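Bainbridge Annex — Small Appliance and Break Area Safety Checklist
Inspection date: Dec 14, 2019
Previous inspection: November

Section 1. Refrigeration

1.1 Compact refrigerators stand level and are plugged directly into a wall outlet. Satisfactory.
1.2 Door seals close fully. Comment: the seal on the Mavel unit in the second-floor pantry has split at the lower hinge. Replace before the next inspection.
1.3 Refrigerators hold food and drinks only. Bottled soft drinks are permitted and must be capped. Satisfactory.

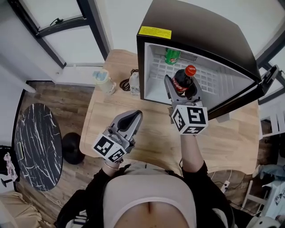 Section 2. Electrical

2.1 Power strips are rated for the load. Comment: one Drultel strip in the copy room carried a heater and a kettle, 2,000 watts combined. The heater was removed during the visit.
2.2 Cords do not cross walkways. Not satisfactory in the east corridor. A cord cover has been requested.
2.3 Test labels are current. Comment: 11 labels have expired. Retesting is assigned to Vuvateck under the existing service agreement.

Section 3. Floors and Exits

3.1 Wooden floors are free of raised boards and loose trim. Satisfactory in all rooms open at the time of inspection.
3.2 Exit doors open without a key. Satisfactory.
3.3 Necklaces, lanyards and loose straps are kept clear of the paper shredder. Staff should be reminded of this at the next safety briefing.

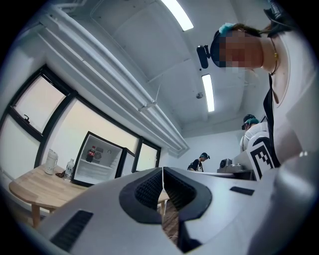
3.4 Storage is kept clear of sprinkler heads. Comment: boxes on the top shelf of the supply closet are too high — move to the lower shelves. The posted shelf limit of 300 pounds remains legible.

Overall result: conditional pass. Items 1.2, 2.2, 2.3 and 3.4 remain open and will be checked at a follow-up visit.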